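제목: Re: 잡동사니 통 정리 (테이블보 깔고 하는 그거) 질문요

Dec 13, 2025

급하게 답 씁니다. 나가기 전에 쓰는 거라 오타 있어도 그냥 읽어주세요.

> 안녕하세요, Tirnby 살림 메일링 가입한 지 얼마 안 된 사람입니다.
> 지난 9월 글에서 투명 통 하나에 자잘한 물건을 다 모으는 방법 보고 따라해 봤는데요.
> 처음 일주일은 좋았는데 지금은 그냥 뚜껑 없는 쓰레기통 같아졌어요. 끈은 끈대로 엉키고,
> 뭐 하나 꺼내려면 바닥까지 뒤집어야 하고요.
>
> 궁금한 거:
> 1) 통을 칸막이로 나누시나요, 아니면 작은 주머니를 쓰시나요?
> 2) 끈 종류는 어떻게 보관하세요? 묶어 두면 풀기가 힘들고 안 묶으면 난리 납니다.
> 3) 공이나 수세미처럼 전혀 상관없는 것도 같은 통에 넣어도 되는지요.
> 4) 식탁에서 정리하면 식탁이 긁힐까봐 걱정인데 뭐 까시나요?
>
> Drunell 칸막이 세트 살까 고민 중입니다. 사기 전에 의견 듣고 싶어요.

칸막이 사지 마세요 아직은. 저도 Drunell 거 써봤는데 우리집 통이랑 폭이 안 맞아서 결국 양말 서랍으로 갔어요. 통부터 정하고 칸막이는 나중에. 순서가 바뀌면 돈만 나갑니다.

질문 순서대로 안 가고 제가 하는 순서대로 적을게요. 읽다보면 답 다 나옴.

## 꺼내기

통에 든 걸 손으로 하나씩 꺼내요. 확 엎으면 안됨. 끈이 엉키는 게 거의 다 엎을 때 생기는 일이더라고요. 저는 식탁에 천을 깔고 합니다. 두꺼운 거 필요없고 집에 있는 테이블보면 돼요. 4번 답이 이거. 저희집은 남색이랑 흰색 무늬 있는 거에 가장자리가 크림색 레이스로 된 건데, 레이스 쪽에는 물건 안 놓는 게 좋습니다. 구멍에 고리나 실 끝이 잘 걸려요. 한번 걸리면 빼다가 올 나갑니다. 제가 해봤어요...

꺼낸 건 통 앞쪽에 바로바로 늘어놓고요. 이때 분류하려고 하지 마세요. 분류하면서 꺼내면 반도 못 가서 지칩니다. 우선 눈에 보이게만. 노란 공이랑 수세미가 나란히 있어도 괜찮아요. 다 꺼내기 전이라 통에 아직 초록 끈 뭉치 같은 게 남아 있어도 상관없고, 가벼운 것부터 나오는 대로 둡니다. 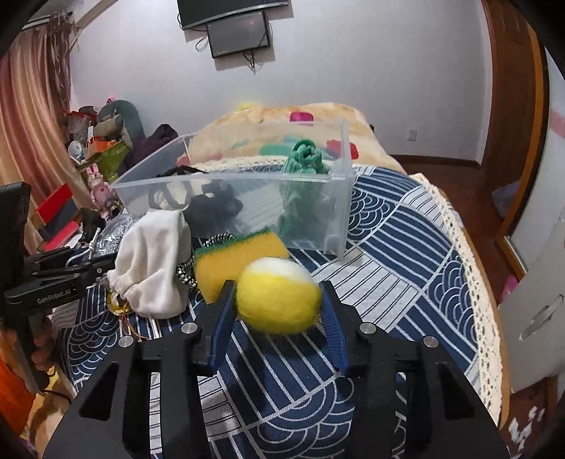

## 끈

2번요. 굵은 끈은 한 번만 느슨하게 매듭. 두 번 매면 다음에 풀 때 욕합니다. 뭉치는 통 한쪽 끝에 세워서 넣으세요. 눕히면 위에 뭐가 쌓이고 그럼 끝이에요. 고리 부분이 통 테두리 위로 조금 올라와도 됩니다. 오히려 그게 손잡이 역할을 해서 집어 꺼내기 편해요.

흰색 검정색 섞인 꼰 끈 같은 건 힘이 있어서 자꾸 펴지려고 하죠. 그건 손가락에 3번 감아서 주머니에. 실처럼 가는 끈이 달린 물건은 (고리 모양 장식 같은 거) 끈을 본체에 감고 나서 넣으세요. 안 그러면 다른 끈이랑 무조건 얽힘.

긴 빨랫줄 종류는 이 통에 넣지 마세요. 별도 보관. 창고든 베란다든.

## 주머니냐 칸막이냐

1번. 저는 천 주머니파. 흰 천 주머니 쓰는데 이유는 별거 없고 빨 수 있어서요. 개수는 2개까지. 그 이상이면 주머니 안에 뭐가 들었는지 까먹고 주머니를 뒤지게 돼요. 통 뒤지던 게 주머니 뒤지는 걸로 바뀔 뿐입니다.

주머니는 Ilterance에서 파는 것도 있고 Bajpai 쪽이 더 싸다는 분도 계시던데 저는 신발 살 때 딸려온 거 씁니다. 아무거나 하세요 진짜로.

## 상관없는 물건끼리

3번은 좀 길어지는데,

- 공: 넣어도 됨. 보풀 있는 공은 먼지가 붙으니까 한번 털고.
- 수세미: 안 쓴 것만. 쓰던 건 완전히 말랐어도 통에 넣지 마세요. 냄새가 천으로 옮아요.
- 천이나 물렁한 것: 통 바닥 쪽에. 위에 두면 밑에 게 안 보임.
- 건전지, 동전: 절대 안됨. 따로.

기준은 하나예요. 한 달 안에 찾을 물건이냐. 아니면 그 통에 있을 이유가 없어요.

## 다시 넣기

통 높이를 넘는 건 끈 뭉치 하나만 허용. 나머지는 다 테두리 아래로. 저는 통에 6가지 넘게 안 넣으려고 하는데 솔직히 자주 어깁니다. 어기면 그 주에 한번 더 꺼내요.

그리고 투명한 통 쓰시는 거면 벽 쪽에 자주 찾는 걸 붙여 넣으세요. 밖에서 색깔만 보여도 찾는 시간이 확 줄어요. 불투명이면 이건 해당없음.

참 첨부 용량은 한 통당 500KB 넘으면 목록에서 반송되니까 질문자분 통 사진 보내실 때 줄여서 올려주세요. 통 가로 길이도 같이 적어주시면 칸막이가 맞을지 봐드릴게요. 저녁에 다시 확인합니다.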